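25 Oct 2022

Quick one before I have to run. Well, not that quick, it got long.

So the Grerkik tape. Been sitting in my inbox since February, which is embarrassing, and the only reason I pulled it out now is that Gilles Leblanc nagged me at the Ernel show. Two guys, one of them on drums and vocals at the same time, which I always distrust a little. Black/doom, mostly doom. Title is Plulari. No idea what it means, they wouldn't tell me either.

First listen was on laptop speakers and I hated it. Thin, hissy, the snare like somebody dropping a tray. Second listen on proper headphones, completely different animal. There's a bass guitar in there! A good one! Growling away under everything, doing little runs whenever the guitar parks on a chord. So, lesson one, don't do it on a laptop. I know this. I've been writing about metal on this page long enough and I still do it every time.

Side A opens with a minute of tape noise and what I think is rain. Skip it or don't. Then the first riff comes in and it is slow. Really slow. The sort of slow where you start waiting for the next note and then get annoyed that you're waiting. Three notes, big gap, three notes again, and the drums fall in late on purpose. I think on purpose. By the time the vocals show up I was sold.

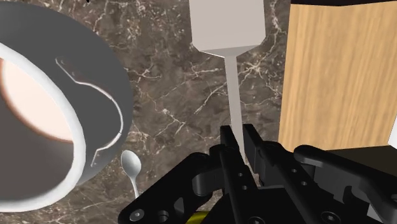
Second track is the one everyone's going to talk about, if anyone talks about this tape at all. Starts with the fast part, all tremolo, pretty standard second wave stuff, and then halfway through they just cut it and go back down to a crawl. No fill, no cymbal, nothing. I had it on this morning over a big gray mug of coffee with a pale patch on top, and I let the thing sit there till the song was done. That's the best review I can give a song before breakfast. The lyrics are something about a flooded quarry, I caught maybe every fourth word.

The vocals. OK. Not going to be for everybody. It's more of a bark then a scream, very dry, no reverb on it at all, pushed right up front. In the fast parts it works great. In the slow parts he runs out of things to do with it and you get these long held notes that wobble. I got used to it. My wife did not.

Side B is weaker. Have to say it. One long piece, pretty much one riff, and the riff is fine but it's not a whole side of fine. There's a clean guitar section in the middle that sounds like it was recorded in another room on another day, way quieter than the rest, so you turn it up and then get your head taken off when the distortion comes back. Maybe the idea. Still spilled something.

And the ending – it just stops. Literally the tape runs out, I checked the files too and they cut at the same spot. Love that, to be fair.
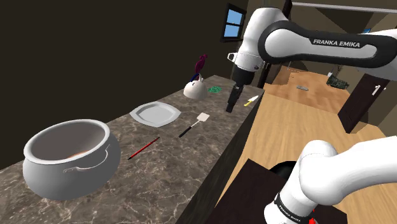
Gilles Leblanc thinks I've got side B all wrong, and says the quiet section is the point of the whole tape and I should play it loud from start to finish without touching the knob. He's seen them do it live and apparently the room went dead silent for it. Fine. I tried it his way last night. It's better, I'll give him that, the comeback hits you in the chest when you've been straining to hear for that long. But I still think it needs a second riff. We went back and forth on this for most of the drive home and neither of us moved.

Bits and pieces. Artwork is a photocopied woodcut of a dog or maybe a wolf, looks great small, logo is unreadable as it should be. Tape is limited to 281 which seems like a lot for a first demo but what do I know. Mine has the labels stuck on the wrong sides, so if yours opens with the long one, flip it. No lyric sheet. Would of liked a lyric sheet.

If you're into the slower end of things, early Winter, the first couple of Thergothon recordings, that neighborhood, get this. If you need production, wait for the album. They're saying there's one coming on Ruawai, who put out that split I went on about last time, so it should at least have a low end you can hear without headphones. I'd keep the dry vocals though. Please don't let anybody put reverb on the dog barking.

Next up is the pile. The pile is bad. I've got a grind thing with 60 songs on it that I've been putting off, and a reissue I paid way too much for and haven't even unwrapped. If you sent me something and I haven't replied, send it again, the old mail address is dead and I lost a bunch of stuff in the move.

OK, gotta go, I'm late already. Play side A.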